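How to Test a Grip Aid Before You Pay for It

Posted 2023-09-07 by Toivo Miettinen

Every catalog of household helpers has a page of things that promise to save your hands. I have bought too many of them. Most ended up in the drawer under the toaster, and the reason was usually something I could have found out in the store if I'd ignored the box and tried the thing.

"Non-slip" on a package means very little. So does "ergonomic." Neither word tells you how hard you'll have to squeeze, and that is what matters if your thumbs ache by lunchtime.

Start with the handle. Hold it the way you would at home, arm out, and keep it there while you count to 32. If your wrist starts to bend or your fingers creep toward the front, the balance is wrong for you. A clerk at Porkham told me I'd get used to it. I gave the Millico reacher from January until spring and did not get used to it.

Next, look at the pads. Press a fingernail into the rubber. Hard, shiny rubber tends to slide on glass no matter how many ridges are molded into it. A textured surface is worth having, but dust packs into the pattern, so ask whether the pad comes off for washing. If the seller doesn't know, assume it doesn't.

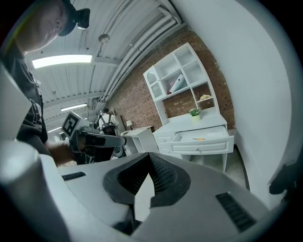

A dark pad with a dotted gripping surface.

Then pick up real objects. Bring your own, whatever the store thinks of that. I carry a coin, a pill bottle and an unopened can of soup. The coin shows you whether the tips meet. The bottle tells you how well you can control a light squeeze. The can is where most reachers fail, and the Pikard one I tried twisted in my hand before the can had cleared the shelf.

Try each object 2 times with your good hand and 2 times with the other. People skip the second part. I did, and regretted it the week I sprained my right wrist.

Last, the price. Vainio wants 79 dollars for its long model and 13 for the short one. I tried both at the same counter and the longer one was harder to control at arm's length. If all you need is something off a low cupboard shelf, I can't see what the extra money buys.

Keep the receipt, and leave the tags on until you've used it in your own kitchen. Check the return rules too, as some shops won't take back anything sold as a health item.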